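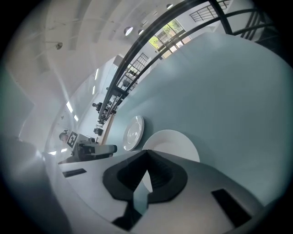
Pledov is an automated table-clearing and dish-sorting system used in the staff canteens of Kolcombe, a contract catering company based in Grindolville. It was developed by the robotics firm Pangaribuan and entered regular service on Oct 9, 2022. The name also covers the program under which canteen workers record the hand movements the system learns from. Within the company the introduction of Pledov is mostly discussed for its effect on jobs, pay grades and shift patterns.

Background

Kolcombe runs canteens for offices, a hospital annex and two vocational schools. Before automation, each canteen had a clearing crew who collected plates, scraped them, stacked them by size and carried the stacks to the dish room. The work was paid at the lowest grade in the company and had the highest turnover. Complaints about sore wrists and shoulders were common, and the dish room at the largest site was short of staff on most lunch shifts.

An earlier attempt to automate the work used a conveyor with fixed sorting arms. It handled trays well but had trouble with thin plates lying flat on a table, and with any two plates that had been left touching. The conveyor was removed after one season and part of its frame was reused as shelving in the dry store.

Operation

The system consists of a wheeled base with two arms, each ending in a gripper with soft, pointed fingers. It works along the tables after the main lunch service, picks up plates and bowls, and sets them in racks on a cart. Cutlery and glasses are still collected by hand. The base moves slowly and stops when a person steps into its path. An attendant is present whenever it is running.

Movements are not programmed step by step. They are learned from recordings made by people using handheld grippers that close in the same way as those on the arms. A block printed with black-and-white square markers is fixed to each handheld gripper, and the position of the tool is worked out from these markers. The person making the recording holds one gripper in each hand and carries out an ordinary task, such as moving a plate from one part of a table to another. The task is then repeated with the plates in new positions.

Paper plates are used in early sessions. They are light and bend easily, and a finger that closes too hard will crease the rim, so a poor grasp shows up at once. Heavier tableware is brought in at a later stage, once the recorder has become used to the tools. A standard session lasts 90 minutes, with a break in the middle.
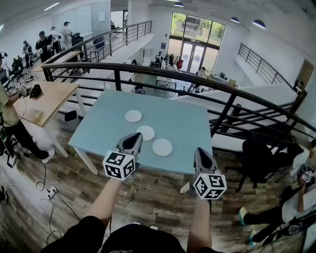 Several recorders may work in the same room at once, each with a table or a patch of floor. Kolcombe found early on that people who had cleared tables for years produced steadier recordings than engineers did. They tilted a plate before lifting it, used the table edge to get a finger under the rim, and seldom reached across their own arm. Pangaribuan's first written instructions left out all of these habits. They were added in the second edition, which was put together with help from Fiorella Ruggiero, a former clearing crew leader.

Changes to jobs

No clearing jobs were cut in the first year, under an agreement between the company and its staff council. The number of people on a lunch clearing shift fell as workers left and were not replaced, or moved to other duties. Two new positions were created:

Recorder. Carries out table tasks with handheld grippers and checks the recordings for errors. Paid one grade above clearing staff.

Attendant. Runs the system on the canteen floor, loads empty racks, clears jams and takes over by hand if needed. Paid at the same grade as clearing staff until May of the following year, when the two new positions were put on equal pay.

Training for either position takes 2 weeks. By the end of the first year 1,120 recordings had been accepted for use. Rejected recordings were not counted toward any target, after staff objected that a quota would lead to hurried work.

Shift times also changed. Clearing had been tied to the end of each meal, which meant split shifts for many workers. Recorders work a single block in the morning or afternoon. Attendants still work around mealtimes, and this remains the main reason given by those who turn the position down.

Reception

Opinions among staff have been mixed. Recorders have generally described the work as lighter but more tiring on the eyes and harder to stay interested in, since the same small task is repeated many times. Some have asked for lighter handheld grippers and for tables of adjustable height. The second request was granted at the main site.

Séverine Lecomte, who represented clearing staff on the council, argued that workers were teaching a machine skills the company had never paid extra for, and that a single grade increase did not settle the matter. Her proposal for a yearly payment to everyone whose recordings remain in use was turned down, then taken up again in a reduced form. Under the present rule, a recorder with at least 100 accepted recordings receives a fixed bonus on leaving the position.

Attendants have reported that diners tend to leave their tables tidier when the system is in the room. Some diners stack their plates to be helpful, and the attendant then has to separate the stack by hand before the system can continue.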